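Rilex abre en marzo su nuevo centro de distribución de recambios

La empresa Rilex pondrá en servicio en marzo un centro de distribución de recambios para pequeño electrodoméstico en el polígono Farudach. La instalación ocupa 2571 metros cuadrados y atenderá a 282 talleres asociados.

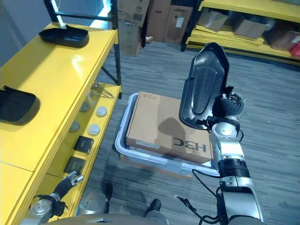 Piezas y bandejas negras en una estantería amarilla.

El catálogo inicial comprende 474 referencias de la línea Fumis. Los pedidos recibidos antes de las 8 de la mañana se expedirán en la misma jornada, sin recargo para el taller.

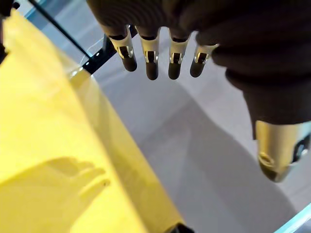 El transporte ha sido adjudicado a la firma Kamath, que ya cubría las rutas comarcales. Los talleres conservarán su número de cliente y las tarifas vigentes hasta final de año.

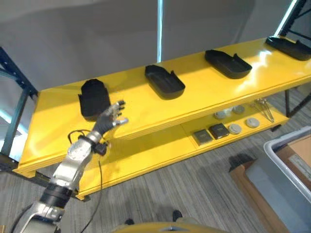 La entidad ha confirmado también el calendario de devoluciones, cuyo plazo se amplía a treinta días. Las piezas devueltas deberán entregarse en su embalaje original. Para su clasificación se emplearán estanterías amarillas de dos niveles, con bandejas negras en el superior. Las solicitudes se tramitarán en el mostrador del centro.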